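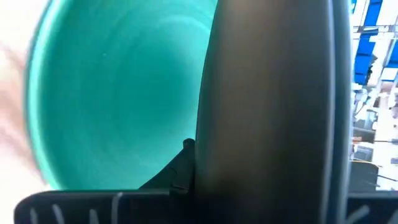 Start with the bowls, they stack themselves, went the first answer I got when I asked on the Lirkeck board what a pair of arms should learn to clear off a table. I would like to meet these bowls. Mine sat in the workshop all Thursday evening waiting to be stacked by someone else, and the someone else was supposed to be Magaña, which is what I've named the build, after the street I found the desk on.

So, plates. Plates are flat. I had high hopes for flat.

The trouble with flat is that a gripper has to get one finger under the rim and one over it, and the wrist camera's idea of where the rim is and my idea of where the rim is have been on poor terms since May. I redid the wrist calibration twice before dinner. The second go was worse than the first, so I went back to the first and told myself that was a decision.

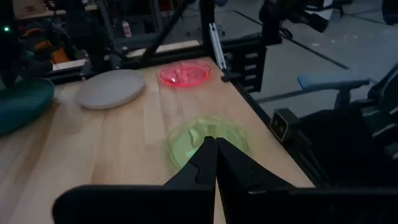 Wrist view, green plate up close, red and gray farther back.

Spent a long while on finger gap. The Favusum config file wants it in units I have never seen explained anywhere, and the default is 20. I tried 6. I tried going back to 20. Then I found a second line lower down that overrides the first, which would have been nice to know in spring – I had been tuning a number that did nothing at all and writing notes about how much better it felt.

Also the left arm still has a droop when it holds still at full reach. Retightened the base plate, no change. I suspect the second joint, and I suspect I'm going to have to take all the cable wrap off to get at it, and I'd only just got that looking respectable.

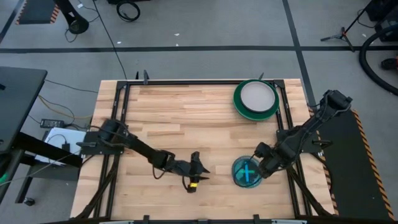

which means ordering more wrap, and while I'm at it the longer screws, and probably a spare set of finger pads so the order clears the shipping minimum. This hobby is mostly shipping minimums. The current build log is at 1627 lines and I'd guess half are part numbers.

Ran the two arms together from around nine. My rule is slow speed, hand near the stop button, no coffee on the table frame. I kept to two of those.
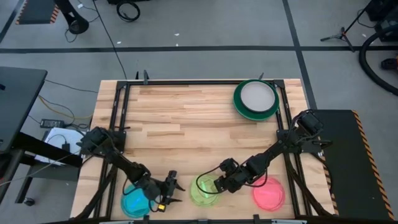 Why not just buy a dishwasher, was the comment waiting under my last post on Birnero when I came in. I have a dishwasher. It doesn't load itself either, and I got no droop to investigate with it. I wrote a long reply about bimanual handoffs and deleted it and put "fair."

Tomorrow: second joint, left side. Comment out the useless gap line so I stop fiddling with it. Wash the plates, by hand.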